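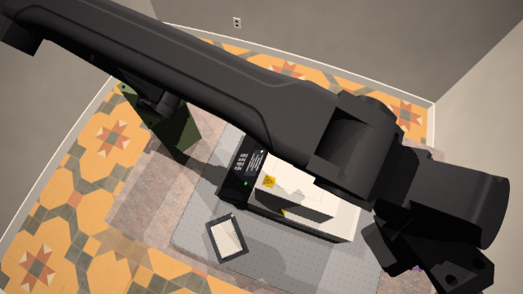
Home | News | Research | Interviews | Contact

Teaching by hand: a conversation with Viltine's demonstration lead

Oct 18, 2023
By the Flirdale Review staff

Viltine has spent most of this year asking people to drive robot arms around rooms that exist only in software. The company's demonstration group, which works out of a second-floor office in the old Engebretsen building, records operators as they carry out household and light workshop jobs by remote control. The recordings are then used to train a control program that tries to do the same jobs without a person at the handles.

The group's lead, who asked that we use a job title and leave out a name, came to the work from maintenance training in the rail industry. The lead said the two jobs have more in common than people expect.

"You're trying to get what's in someone's hands into a form that something else can use," the lead said. "With apprentices you stand beside them. With the arm, you are the arm, more or less, and it remembers what you did."

The project is called Brisura. It began with a real arm bolted to a bench, which operators guided by holding it near the wrist and pushing it through each motion. That method is still used for short tasks. It is slow, though, and the operator's own body tends to get in the way of the cameras.

"If I'm holding the wrist, I'm in every picture," the lead said. "The program ends up learning from images with a person in them, and then one day there's no person there and it doesn't know what to make of that. We threw out a lot of early work over it."

Remote control solved that problem and brought others. Operators now sit at a desk with a hand controller and watch the simulated room on a monitor. They move the controller and the arm follows. A foot pedal pauses the link, so they can bring their hand back to a comfortable position without moving the arm.

The lead said new operators nearly always use the pedal too little. They stretch until the shoulder is up around the ear, and the motion gets jerky at the end. The recording picks up the jerk along with everything else.

As of this month the group has 664 demonstrations it considers good enough to keep. Another 82 are set aside for a second look, mostly for hesitations near the point of contact. An operator who stops to think leaves a stretch of recording in which the arm does nothing, and a program trained on enough of those will learn to stop too.

"It doesn't know you were thinking," the lead said. "It just sees that at this spot, the right thing to do is hold still. So we coach people to do their thinking before they start. Look at the job, plan it, then go."

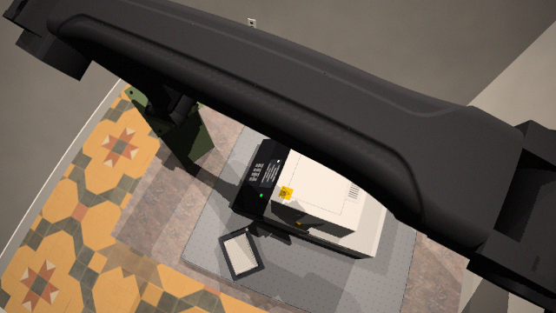 VIEWS AND BLIND SPOTS

A good deal of our conversation was about where to put the camera. The simulator will place one anywhere, and the lead said that freedom was treated as a gift for the first few weeks and as a nuisance after that.

One difficulty is the arm itself. Seen from up high, the long link can pass right over the work surface and throw a shadow on whatever is sitting there. In one of the current rooms, that is a boxy white unit with a black front panel and a small green light, with a framed grid tray lying in front of it on a dotted grey table.

"You've got this big dark beam across the middle of what you're looking at," the lead said. "People's first instinct is to ask for the view to be moved. Sometimes we do move it. But a real camera on a real stand will have the same trouble, so we want some of that in the recordings."

The operator can switch between views during a run, and the program is given more than one as well. The lead said the better operators settle on a single view for the approach and change only once, near the end. Switching back and forth seems to cost them their sense of depth.

The rooms are deliberately busy. That one has patterned floor tiles in orange and green with star shapes in them, and a mottled brown rug under the table. The lead said plain rooms gave good results in testing and poor ones afterward, as the program leaned on the blank background more than anyone had realized.

"We had one early room that was white everywhere. Worked beautifully in there," the lead said. "Change the floor and it was lost."

LEARNING TO DRIVE

It takes five sessions to train an operator. The first has no task at all. The person moves the arm around and finds out where it will and won't go, including what happens when the elbow reaches its limit. Recording starts in the third session, and nothing from it is kept.

The group has trained 29 operators so far. Most work part time, and several are students from the college across the road. Gaming experience helps with the first hour, the lead said, and makes little difference by the end of training. Sewing and dental work were both mentioned as better preparation.

Fatigue is the main limit on how much can be recorded in a day. Operators work in short blocks and swap out. The lead had hoped for longer blocks when the project was planned, but quality fell off well before people said they felt tired.

Asked whether hand guiding would disappear, the lead said no. For anything that depends on feel, such as seating a part that needs a bit of a push, holding the arm directly is still the better way to show it. The hand controller buzzes on contact but gives no sense of how hard the arm is pressing.

"I'd like a controller that pushes back properly," the lead said. "They exist. They cost a fair bit, and the ones we've tried were tiring to use. We'll try again next year."

The group's next set of rooms is due before winter - two kitchens and a repair bench - and operators have already asked for a lower desk.

Last updated: October 2023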